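O homem que leva a própria almofada

Simão Morais chega ao café com 2 minutos de atraso e pede desculpa como quem perdeu um comboio. Pede um galão, prova, afasta a chávena um palmo e tira do bolso um caderno. Durante uns segundos receio pelo estabelecimento. "Esteja descansada", diz ele. "Só escrevo sobre sítios onde se dorme."

Escreve há anos sobre hotéis de que ninguém se lembra, primeiro num boletim de viajantes comerciais, agora no livro que sai em julho pela Custlow, com o título "Noites em Uturville". São 200 páginas sobre quartos médios em cidades médias. O editor queria palácios. Morais ofereceu-lhe um capítulo inteiro sobre cortinas que não fecham.

"O luxo é aborrecido de contar", explica. "Está tudo bem, e depois? Num hotel de gama média há drama. Há um interruptor que não liga coisa nenhuma. Passei uma hora em Gidey a ligar e a desligar um desses. Às tantas convenci-me de que estava a acender a luz a um vizinho."

Pergunto-lhe se é verdade que viaja com a própria almofada. É. Comprou-a na Dridomora, uma loja de enxovais que entretanto fechou, e fala dela no tom que outras pessoas reservam para um cão de família. Já a deixou esquecida uma vez e fez 400 quilómetros para a ir buscar. "A minha mulher diz que por ela não os fazia. Nunca lhe perguntei se falava dela ou da almofada."

O capítulo mais discutido chama-se "Alcatifa" e é uma defesa. Morais acha que o soalho flutuante nos quartos foi uma derrota da civilização, decidida por gente que nunca teve um hóspede de saltos no andar de cima. "Dizem-me que a alcatifa guarda tudo. Pois guarda. Guarda sobretudo silêncio, e eu pago por silêncio."

Sobre pequenos-almoços é mais severo. Desconfia de qualquer buffet com fonte de sumo e tem uma teoria, que me expõe com a ajuda de dois pacotes de açúcar, segundo a qual a torradeira de tapete rolante só conhece duas posições: pão e carvão. À segunda passagem, garante, toda a gente finge que está a olhar para os iogurtes.

E o serviço? Aqui amolece. Trabalhou um verão na receção de uma pensão, aos dezanove anos, e nunca mais reclamou de viva voz. "Escrevo. É mais cobarde e fica melhor pontuado."

Quando nos despedimos, pergunta ao empregado se o galão era sempre assim. O empregado diz que sim. Morais toma nota.

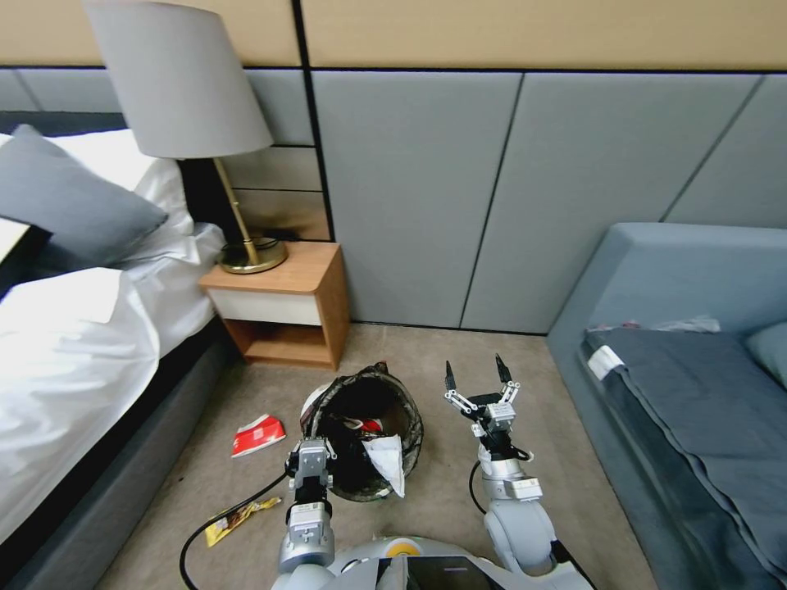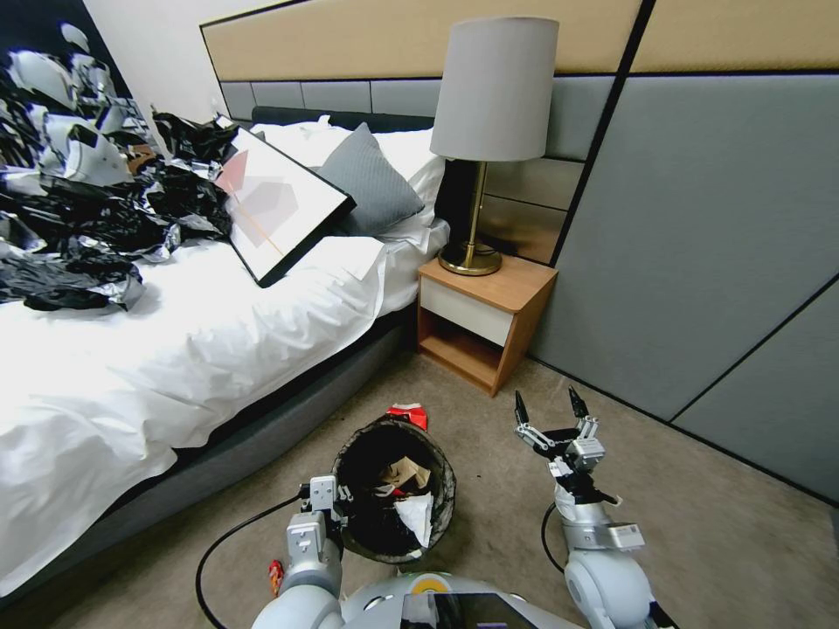
Cama, almofadas e mesa de cabeceira
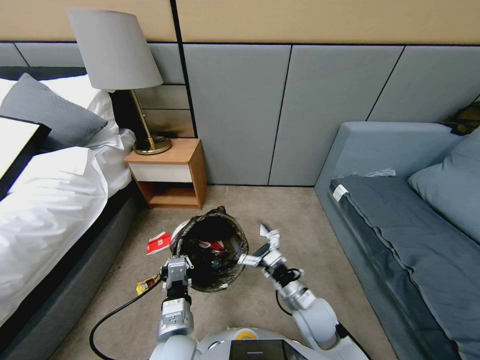
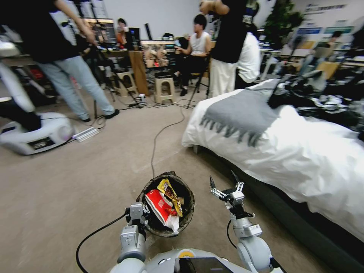
Tempo de leitura: 2 min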